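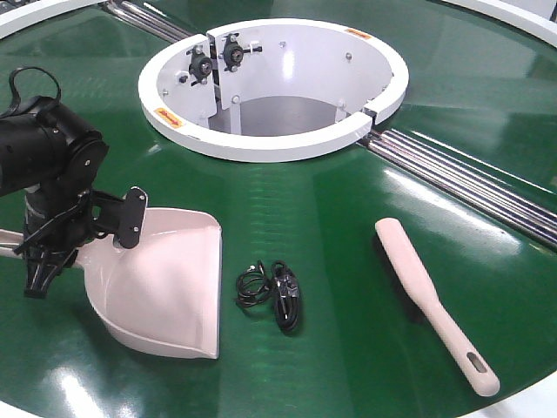 Care of Glossy Work Surfaces and Metal Rails
Tirkdale Workshop Handbook, Sheet 33

Members are asked to leave every work surface fit for the next session. A polished top shows dust, fingerprints and fine scratches far sooner than a matte one, and overhead lighting makes each of them plain.

Dust first with a dry microfiber cloth, then wipe with a second cloth dampened in warm water and a few drops of dish soap. Work toward the outer rim. Scouring pads, powdered cleaners and paper towels are not to be used on green or white gloss finishes.

Recessed channels collect grit. Lift it out with a soft brush or a narrow vacuum nozzle before wiping the rods on either side. Chrome should be dried at once and buffed along its length.

Round openings and raised collars require the same attention. Wipe the inner wall from the top down and go carefully near brackets and bolt heads, where cloth fibers catch. Do not spray liquid into an opening. Moving parts are to be cleaned only with the power disconnected.

Warning labels must stay in place. Wipe over them lightly and keep solvents away from the edges. A label that has lifted or can no longer be read should be reported to Fergus Farquharson, extension 158.

Cloths are washed without fabric softener and replaced each October.

Revised 25 Mar 2013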